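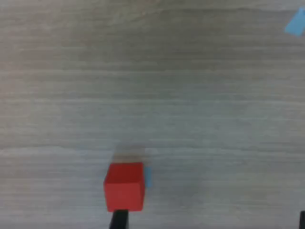 *Light gray wood-grain top, with a red cube on it.*

## Egger desk top in light gray, two months in

I bought this top in April to replace a dark one that showed every crumb. It came from the Plutville store, cut to 1390 mm wide, and it sits on a Nirklow frame I already had. I use it for eight or nine hours most days.

**Looks.** The color is a pale gray with some off-white and a little beige in it. The grain runs in long, thin lines from side to side, and there are no fake knots in the pattern, which was my main reason for picking it. In the evening under a warm bulb the whole thing goes more beige than I wanted. If you need a true cool gray, ask for a sample first and look at it at night too.

Strong colors stand out well on it. Red looks very red. White paper is harder to find than it was on the old top, and I have lost a receipt or two that way.

**Surface.** You can feel the grain a little with a fingernail, but a pen on a single sheet of paper doesn't skip. Coffee wiped off after an hour. Ballpoint took some dish soap and a second pass. Dust hardly shows. Pencil marks hardly show either, so I missed a few until the light came in low from the window.

An optical mouse works fine directly on it. I still use a pad for my wrist.

**Fitting.** No holes are drilled underneath. I marked mine from the frame and used the short screws from a Caltach pack. The ones supplied with the frame were too long for this top and would have come through. Get a second person to help turn it over.

**What I don't like.** The back corners are sharp. The front edge is rounded, the back isn't, and I caught my hip on it twice while moving the desk. The store also charges extra for a cable hole, so I left that off and run everything over the back.

I paid 101 dollars with the cut included. Delivery would have been more, but it fit in the car with the seats down.

Four out of five. I'm ordering a narrow piece in the same color for the shelf over the printer.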